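Flat fingers, crinkly bags and an open drawer: gripper notes, part 3

Posted 7/1/22

Part 2 ended with the Drudthorpe fingers losing most of their rubber facing on a cardboard box, so I spent the December break going back to plain flat fingers and a task with less cardboard in it. The task is a snack bag in the drawer of a bedside cabinet. The bag has to come out of the drawer in one piece, and nothing else on the cabinet is supposed to move. A small white bowl stays on top as a cheap disturbance check. If the arm clips the cabinet on the way in, the bowl will usually show it before the force log does.

I picked a bag over a box because it has no reliable geometry. The depth data on crinkled, shiny film is poor, and the width at the grasp point depends on how the thing was dropped in. A gripper that closes to a set width is at a disadvantage. A gripper that closes to a set current does better, provided the controller doesn't mistake the first fold for a finished grasp.
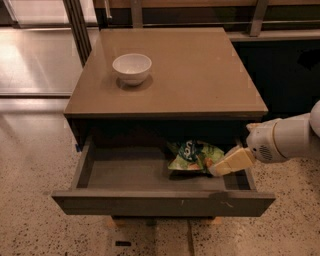
The controller is a Siu board running firmware build 3242. Older builds had a stall threshold that tripped on almost any contact, which was fine for blocks and hopeless for film. The current build lets me set the threshold and the hold time separately. I settled on a hold time of 400 ms before the gripper reports a grasp. Anything shorter and it reports success on a wrinkle. Longer holds made no difference I could measure.

Drawer sides are the real nuisance. A bag lying near a side wall leaves very little room for the outer finger, and the approach has to come down steeply enough to clear the wall without the wrist housing fouling the cabinet top. With the arm reaching in from the side, the wrist angle matters more than the finger shape does. I had been blaming the fingers for this for months.

Settings that were worth keeping, in the order I'd apply them on a fresh setup:

1. Set the tool centre point at the fingertip, not at the pad centre. The pad centre is the textbook choice, but on a shallow drawer it puts the tips into the floor.

2. Cap the descent speed for the last part of the approach. The Siu board handles this as a zone limit, so it doesn't need a separate waypoint.

3. Close on current, then lift a short distance and check the finger gap again. If the gap has shrunk, the film is sliding out and it's better to let go and start over.

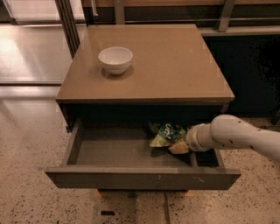
4. Lift straight up until the bag clears the drawer, then translate. Diagonal lifts drag the bag against the underside of the cabinet top when it sits toward the back.

On to the comparison. The Dultetness two-finger set is the stiffer of the pair I have left. It positions well and it is easy to model, but on film it wants a deep bite, and a deep bite in a drawer means contact with the floor. The Plodisix set has a bit of give along its length. It tolerates a height error of 5 mm with no change to the program, where the stiff set starts complaining at less than half of that. The price is that the tips wander under side load, so I wouldn't use it for anything that needs to go back into a tight slot.

Camera placement got less attention this time. I kept the head view only and left the wrist camera unplugged, partly to free up a port and partly to see how much I'd miss it. The head view is good on the approach and poor at the moment of contact, when the arm covers the part of the drawer I'd most like to see.

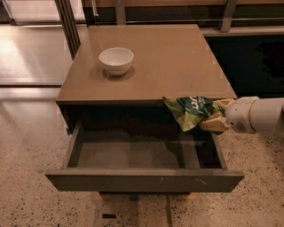
Cabling remains ugly. The Plodisix connector is a 6 pin type that latches on one side only, and it works loose when the wrist rolls past its usual range. A dab of hot glue fixed it, at the cost of making the set a pain to swap. I've ordered a proper strain relief and will report back if it fits.

One correction to part 2: I gave the Dultetness closing speed in the wrong units. The value in the config file was right and the value in the table was not. The table has been fixed.

Next up is the same drawer with the bag hard against the back wall, which neither set handles the way I'd like. I also want to try a thin silicone sleeve on the stiff fingers before I write them off for film. If anyone has run the Siu board with the threshold changing mid-grasp, I'd like to see the parameters. Comments are open.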